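Dotley 300 Heated Airer
Section 4: First use and everyday drying

Before you start, find a socket that isn't already running the kettle, the toaster and somebody's phone. The airer draws 300 watts, a modest amount, but it will be on for hours and it would like a socket to itself.

4.1 Setting up

1. Stand the airer on a level floor, at least 600 mm from curtains, sofas and anything else that dislikes being warmed.
2. Pull the legs apart until both catches click. One click means one catch. Keep going.
3. Lift the wings and slide the struts into their slots. The struts are marked L and R, as seen from the switch end.
4. Plug in and press the switch. The light comes on straight away; the bars take their time.

CAUTION: Do not use an extension lead that is still coiled on its drum.

Note: A faint smell on first use is normal and fades by the second load. A strong smell is not normal. Switch off, unplug and ring the Giraldo service desk, quoting fault code 203.

4.2 Loading

5. Spin the washing first, at the fastest speed the labels allow. The airer is a patient machine but it is no mangle.
6. Shake each item out before hanging. A towel put up in a lump dries in a lump, crisp outside and swampy in the middle.
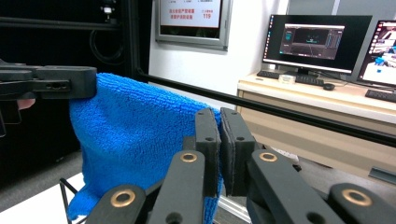

7. Lay thick items over two bars with a gap between, so that air can get up the inside. Thin items can share.
8. Put heavy things near the centre and socks on the wings. Jeans on one wing will tip the whole affair over, generally at night.
9. Turn everything once, halfway through. You will forget. It will still dry, only later.

CAUTION: Never hang anything that has been cleaned with white spirit, petrol or similar. Never let children swing on the wings, however reasonable their case.

4.3 The cover

The Mekness cover (sold separately, as the good bits are) keeps the warm air in. Drape it over the loaded airer with the zip facing you and leave the top vent open. Closing the vent does not speed things up. It makes a small, expensive rainforest.

4.4 Timer

Press the timer button once for each hour you want, up to eight. Pressing again after eight takes you back to zero and switches the airer off, a feature most owners discover on Sunday evening with the school shirts still on it.

The heating element is rated for 3000 hours. For replacement struts and feet, see the Masen parts list in Section 9.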